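Automation Laboratory News
February issue

Gripper Comparison Moves to Its Second Stage

The Skiteldale Automation Laboratory has completed the first stage of its comparison of end effectors for small-parts handling. The work is led by Rosalind Achterberg, with controller integration by Torben Teuber, and is intended to inform the equipment recommendation that the laboratory will provide to its member workshops later in the year. Members who attended the autumn briefing will recall that the original proposal covered grippers only. Its scope was subsequently widened to include two controllers and a revised wrist camera mount.

Background

Several member workshops reported difficulty in picking short, narrow parts from an open bench. The parts in question are not heavy, and none of the arms currently in service is close to its payload limit when handling them. The recurring faults are poor alignment of the fingertips across the part, contact with the bench surface during the final descent, and disturbance of neighbouring parts when the fingers open. The laboratory was asked to establish whether these faults could be reduced by a change of gripper alone, or whether the controller would also need to be replaced.

Three grippers were selected. The first is the wide parallel unit supplied with most members' existing arms, retained as the baseline. The second is the Javeo slim-body gripper, which has a narrower profile and longer reach below the wrist. The third is a two-finger adaptive unit from Boateng, whose fingers close around a part in a shallow arc. Each was modelled from the supplier's drawings, and the models were checked against measured units before any trials were run.

Method

All first-stage trials were conducted in simulation. Each gripper completed 2000 attempted picks with each of the two controllers, using a set of 100 stored bench layouts. Parts were placed at varied angles and spacings, with some lying close enough together that a wide finger could be expected to touch a neighbour. The same layouts were presented in the same order to every combination of gripper and controller.

A pick was recorded as successful when the part was lifted clear of the bench and held for 5 seconds without slipping from the fingertips. Contact with the bench was logged separately and did not in itself count as a failure. Dr. Achterberg's group considered this distinction necessary, as light contact is tolerated in some members' processes and prohibited in others.

Room lighting and shadows were varied between runs in order to exercise the camera-based part detection. Other equipment was left in the modelled room for the same purpose. The slim gripper is seen at a purple bar, with the remaining parts spread over the bench. 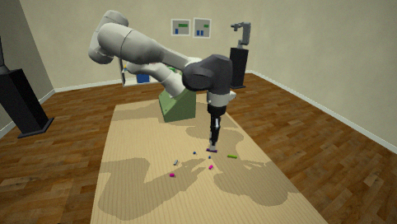 Findings to date

The slim-body gripper recorded the fewest disturbances of neighbouring parts under both controllers. Its advantage was greatest in the crowded layouts and negligible where parts were well separated. The baseline unit remained competitive on longer bars, and members handling only such parts should not assume that a change of gripper is warranted.

The adaptive unit performed well on cylindrical parts but less consistently on short blocks, which tended to rotate as the fingers closed. The supplier has suggested a revised fingertip insert, and a model of that insert will be included in the second stage.

The choice of controller had a larger effect than had been anticipated. The Greltura controller, operated with its force limit enabled, reduced the number of bench contacts for all three grippers. The existing controller could be brought closer to this standard by slowing the final part of the descent, at some cost to cycle time. Mr. Teuber has prepared a set of parameter changes for members who wish to try this before committing to new equipment. The changes can be reversed from the standard configuration menu.

Detection errors accounted for 13 of the failed picks reviewed individually by the group. In most of these, the edge of a dark shadow had been taken as the boundary of a part. The revised camera mount, which moves the lens closer to the wrist axis, will be assessed in the next set of trials.

Second stage

Physical trials will be carried out in the main test bay, using the slim-body and adaptive grippers together with the baseline unit. The bench layouts will be drawn from the stored set so that results can be compared directly with those obtained in simulation. Particular attention will be given to fingertip wear and to the behaviour of the force limit on a bench that is not perfectly level, neither of which was represented in the models.

Member workshops are invited to submit sample parts for inclusion. Parts should be clean, free of sharp burrs and labelled with the name of the workshop and the material. A drawing is helpful but is not required. Samples will be returned at the close of the trials unless the laboratory is advised otherwise.

Access to results

The stored layouts, the pick logs and Mr. Teuber's parameter notes are available to members on request from the laboratory office. Supplier drawings were provided in confidence and cannot be distributed. Enquiries concerning the analysis should be directed to Dr. Achterberg, and enquiries concerning controller settings to Mr. Teuber.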